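Datasets > Food Assembly > Furkby

Furkby burger cell: failure episodes

Status: maintained by Asabe Ugwu. Last batch added in September.

Summary

Furkby is a set of 18 teleoperated and policy-run episodes from the burger assembly cell at Wukatard. Each one ends in a fault or an operator stop. Successful runs are kept in a separate release and have a different license. The set is meant for fault detection and for checking recovery policies. Do not use it alone to train a grasping policy.

Fault behind the set

The gripper force limit was stored in the controller config as a raw motor count. A firmware update changed the scale of that count, and the old value of 600 was read as a much higher closing force. No alarm was raised, because the new value was still legal. The faults seen afterward fall into these groups:

- CRUSH: item deformed past use at grasp
- DRAG: item pulled along the table before lift
- RAIL: finger contact with a clear rail or crossbar
- STOP: operator stop with no contact logged

RAIL is the one that matters for safety. In two episodes a crossbar clip cracked and a fragment landed near food. Everything on the table was thrown out and the cell was wiped down before the next run.

Sample stills

Wrist and fixed views of the cell. 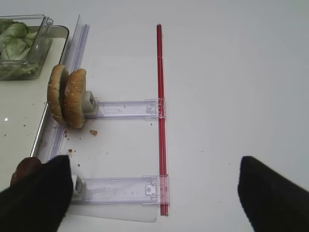
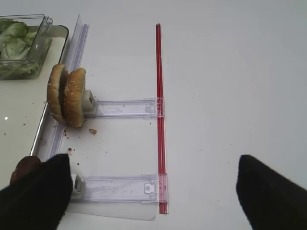
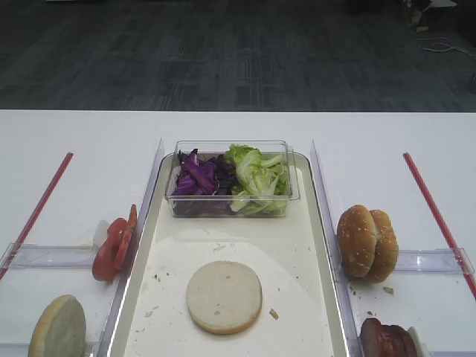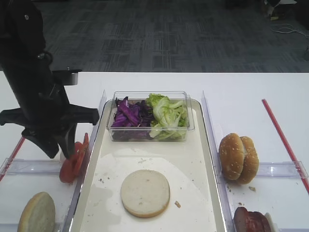
Labels

Labels were assigned by hand from video and the joint log together. Where the two disagree, the log wins. An episode can carry more than one label - CRUSH and DRAG overlap often. The label time marks first contact, so the visible damage may come later. Tomato grasps are the hardest to label and should be treated as noisy.

Known problems

- Clear plastic parts give poor edges in both views. Depth was not recorded.
- Wrist and fixed streams drift by up to 4 frames in long episodes.
- Force values from before the fix are in the old scale. Do not mix them with later ones.

Fix

The limit is now stored in newtons and converted at startup. The controller refuses to enable the gripper if the firmware version does not match the config. After any update, run the closing test on the foam block before food goes on the table.

Related

Sproģis gripper closing test
Ukberg rail and crossbar drawings
Furkby changelog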